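Industry > Manufacturing > Quality

Pettigrew plant trims solder defects on its smallest boards

Filed under: Process Improvement, Electronics
3 min read

Kallberg's control board line in Pettigrew has had a very good spring, and the people on the floor are happy to tell you so. Rework on the company's smallest boards has dropped by half after a four-month push to find out why tiny solder joints kept failing inspection on the second shift.

The team started with the obvious suspects (paste, stencils, oven temperature) and logged readings from 200 boards a day. None of it lined up with the failures. Then an operator suggested writing down how long each tub of paste had been out of the refrigerator, and the pattern jumped right off the chart! Paste opened before the shift change was sitting through the handover, and the first boards printed from it were the ones coming back.

The fix cost very little. Paste is now issued in smaller tubs, each with a timer clipped to the lid, and the printer won't start a new batch until the operator scans the tub. A control chart hangs next to the line where everyone can see it, updated by hand every hour. Operators asked to keep it on paper, and it's covered in notes and arrows and a few exclamation points of its own.

Itow, which supplies the inspection cameras, helped the plant reset its pass limits so that good joints were no longer being flagged. That alone freed up around 400 boards a week that used to wait on a second look.

What's exciting is how fast the idea is moving. Kallberg's sister plant in Westley makes power supplies on older equipment, with a different paste and a longer handover, and it begins its own study in October. The Westley crew has already spent a morning in Pettigrew copying down the log sheets, and they plan to add humidity readings, something the first team wishes it had done from day one.

Both plants will share their charts at an open session for local manufacturers later in the fall. Seats are free, and the room holds 200. 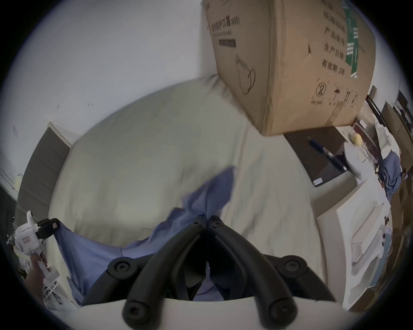
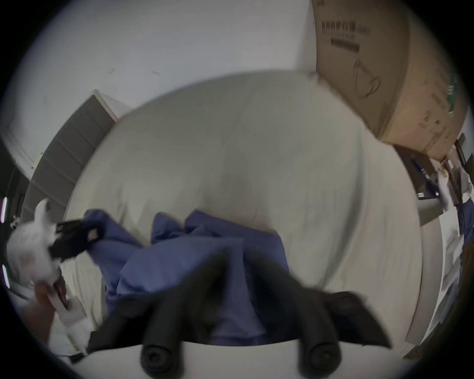 Blue fabric on a bed with an off-white sheet, both photos.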